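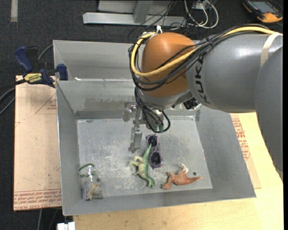 Main bin, November. Purple sunglasses and green dinosaur near the middle of the floor, reddish-orange dinosaur to the lower right of the glasses.

Object set and bin floor, notes

Purpose of the entry: get the object sheet for the main bin up to date and write down the state of the floor before anyone decides whether to line it. The old sheet was copied over from Horkthorpe and still lists things that never came with the crate.

Sunglasses

Purple frame, two round dark lenses. Entered on the sheet as "glasses, purple". The Horkthorpe sheet has "spectacles, tinted", which led to them being filed with the clear safety glasses and lost for a while. Name changed, old name kept in the remarks column.

Width across the front 14 cm, measured with the steel rule and not the tape. Checked for play at both hinges by hand. The left one is slacker than the right and the arm drops open under its own weight if the glasses are held upside down. Screw turned in a quarter turn with the small flat driver. Better, not cured. Did not go further as the head is already slightly chewed. If it backs out again, use a spot of low-strength threadlock and leave overnight.

Lenses wiped with a dry cloth only. Do not use the Varness degreaser on them. It is fine on metal, but the tin says to keep it off clear plastics and I have not tested it on these.

Green dinosaur

Green on the back and head, paler and yellowish on the belly and legs, pointed tail. 51 g on the bench scale, second reading the same. The sheet had no mass for it at all.

It does stand on the bench if set down with care, but a knock to the bench leg has it over. On a bin floor it ends up on its side more often than not. For the sheet I have put the resting position as "side", with "standing" in brackets. Length not entered. I measured it nose to tail tip along the curve of the back and then straight across, and the two differ enough that we need to agree which one the column means. Suggest straight across, as it can be repeated with callipers.

Washed in warm water and washing-up liquid, rinsed, stood on paper towel. No colour came off on the towel.

Reddish-orange dinosaur

Was down as "red" on one copy of the sheet and "orange" on the other, so it looked as if we owned two. There is one. Entered as "dinosaur, red-orange". The duplicate line is struck through, with initials and a note, and not deleted, so the numbering of the later lines stays as it was.

Washed along with the green one. There was a line of grey dirt in the creases under the legs which needed a soft toothbrush. I think the dirt is from the bin floor, see below. Mass still to do. The scale was wanted at the other bench before I got to it.

Bin

Grey, with tall sloping walls. The floor is bare metal, lighter than the walls and scratched, with pale scuffs which are heaviest in the left and central areas. Went over it with a fingertip in a nitrile glove. Most of the marks cannot be felt. A few can, and one towards the middle caught the glove, so there is a raised edge on it. Marked with a wax pencil dot beside it and dressed with fine wet-and-dry wrapped round a cork block. Glove passes over it now. The patch is brighter than the metal round it, which should dull down in time.

Procedure used for cleaning the floor, for repeating:

Empty the bin completely. Brush out the corners first, then the floor, working towards the front wall. Vacuum what is left. Wipe with Varness diluted as on the tin, then with plain water, then dry with lint-free cloth. Leave 4 hours before the objects go back in.

First cloth came up dark grey, second one pale grey, third one clean. Cloths bagged, not put back in the rag tin, as there may be fine metal in them after the rubbing down.

The grey on the first cloth looks the same as the dirt out of the creases of the red-orange dinosaur. I have not done anything cleverer than hold them side by side under the bench lamp.

Lining

Halik quoted for a thin rubber mat cut to the floor shape. Arguments for: less scuffing, quieter, small things slide less. Arguments against: it changes how everything comes to rest, and the earlier resting notes would then not compare with the later ones. There is also the matter of the edges. With sloping walls a mat that is slightly too big will ride up, and one that is slightly too small leaves a gutter where thin things such as the arm of the glasses can get under.

Left it bare for now. If a mat is tried, cut it from card first and check the fit along all sides. Quote is in the Halik folder under consumables.

Sheet layout

Kept the Mazandarani layout: name, colour, mass, longest straight dimension, usual resting position, remarks. Added a column for "cleaned with", placed before remarks. Colour should be the main colour only, one word or one hyphenated word, with patches and bellies and so on under remarks. The glasses take the frame colour.

Outstanding

Weigh the red-orange dinosaur.
Agree the length convention, then measure both dinosaurs again.
Look at the slack hinge in 4 weeks.
Replace the wax pencil, down to a stub.
Send the corrected sheet to Horkthorpe and ask for theirs to be withdrawn.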